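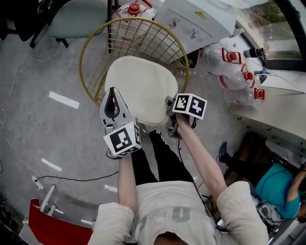
Against the wire chair

Every few years somebody decides that a chair should be made of rods, and every few years the rest of us are expected to agree. I have been sitting on wire chairs, on and off, for longer than I care to add up, in the cafe at Andport station, in the waiting room of a dentist, and for one bad winter in my own kitchen. I remain to be persuaded.

The claim made for them is lightness. A wire chair doesn't crowd a room, the shops say, because you can see through it. Well, you can see through it when no one is sitting down. You can also see through it to whatever is on the floor behind, and in most houses that is a bag, a pair of shoes and the lead for something. A solid chair hides a good deal and asks for no thanks.

Then there is the cushion. I have never met a wire chair of the rounded basket sort that was any use without one, and yet the cushion is nearly always treated as an extra. Mollah, the furniture shop in Mestcombe where I bought mine, had the chairs at the front and the pads upstairs with the curtains. If a thing can't be used for its one purpose until you've bought a second thing, I'd say you have bought half of it. Nobody sells a kettle with the lid on another floor.

And the cushion, once you have it, is the wrong shape. Chairs of this kind are round and pads tend to be squarish with the corners taken off, so there is a bit of overhang on one side and a bit of bare metal on the other. You put it straight. You sit down, you get up, it has gone sideways again. Mine was cream, which was my own fault. I tried ties, which came undone, and a square of that rubbery stuff meant for rugs, which held beautifully and left a grid printed on the underside of the pad that never came out.

My sister-in-law's view is that I should stop fiddling and leave it crooked. Plenty of people live that way. But I don't think it is fussy to want a seat to stay where the seat is.
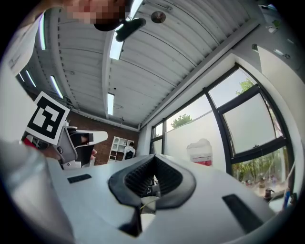
LIGHT AND CEILINGS

The other half of the argument is about the rooms these chairs are put in. The fashion started in bright places with big windows and has since moved into any building with a hard floor. The community rooms at Nunby got theirs last November: gold-coloured rods, pale cushions, the lot, in a hall with a metal roof and strip lights. I was told it would soften the place. I went twice to see whether it had.

I am not against strip lights. They are cheap and even and you can find a dropped screw by them. What they are not is kind to gold paint, which wants a lamp or a low sun and looks under a tube like the wrapper off a toffee. Corrugated ceilings don't help either. They're handsome enough in their way, but they throw every scrape of a chair leg straight back at you, and a wire chair on concrete makes a noise I would happily cross the road to avoid.

The hall spent 2000 pounds on furniture, by its own newsletter, and the old stacking chairs went to a scout hut. I sat on one of those stacking chairs through a talk on drainage that lasted most of an evening and got up with nothing to report. They were brown and ugly and they stacked 23 to a trolley, or so the label on the trolley said. 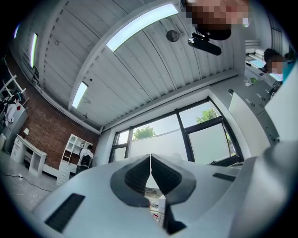

Stacking matters more than people who write about interiors like to admit. A shared room has to be cleared at six and be something else by seven, and a basket chair with a loose pad makes two jobs out of one. Somebody takes the chairs, somebody follows with an armful of cushions, and then there's the question of where a heap of cream cushions goes in a building with a concrete floor. At Nunby it was a table by the door, on both my visits.

I'll allow them this much. They are easy to wipe, they don't rot, and in a garden, with rain falling straight through, a wire chair makes perfect sense. Leave it out there under the pear tree and bring the pad in at night. My own went to the bottom of the garden in the spring and I have grown almost fond of it — from the kitchen window, sitting on something made of wood.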